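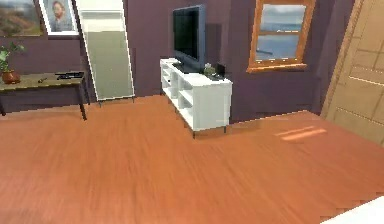 Do Paintings' Eyes Really Follow You?

Somebody has probably told you that the eyes in an old portrait move when you walk past. Maybe it was a cousin, at night. Should you believe it? Let's check before we do.

Start with what people say. Visitors to the old house at Narkport like to claim that one portrait there watches only people who are lying. That's a big claim. Has anyone tested it? Sorcha Brophy, who gives the tours, tried it with a school group in July. Half the children told the truth and half told whoppers. Every one of them said the eyes followed them. So much for the lie detector.

But the feeling was real, so what causes it?

Paint is flat

A real face is round. Walk around your friend and you see a cheek, then an ear, then the back of the head. A painted face can't do that. If the artist painted the eyes looking straight out, they look straight out from wherever you stand. Your brain knows that a real person would have to turn to keep looking at you, so it decides the painted one is turning too. Your brain is guessing, and it guessed wrong.

What about standing way off to the side? The picture looks squashed and slanted from there, but your brain mostly makes up for that. You still feel stared at. 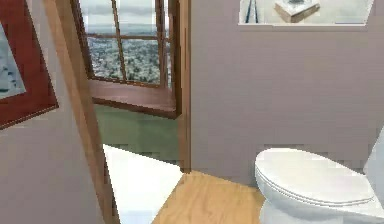 Test it yourself

Don't take my word for it. Find a photo of a face looking right at the camera. A cereal box or magazine will do. Tape it up at eye level and walk from one side of the room to the other. Then try a photo of someone looking away. Can you find any place to stand where that person looks at you?

Now get a doll or a stuffed animal and do the same walk. Do its eyes follow you? Write down what you see, even if it isn't what I said would happen.

What about secret peepholes?

Stories love a spy behind a painting with the eyes cut out. Ask for proof when you hear one about a real house. "Everybody knows" isn't proof.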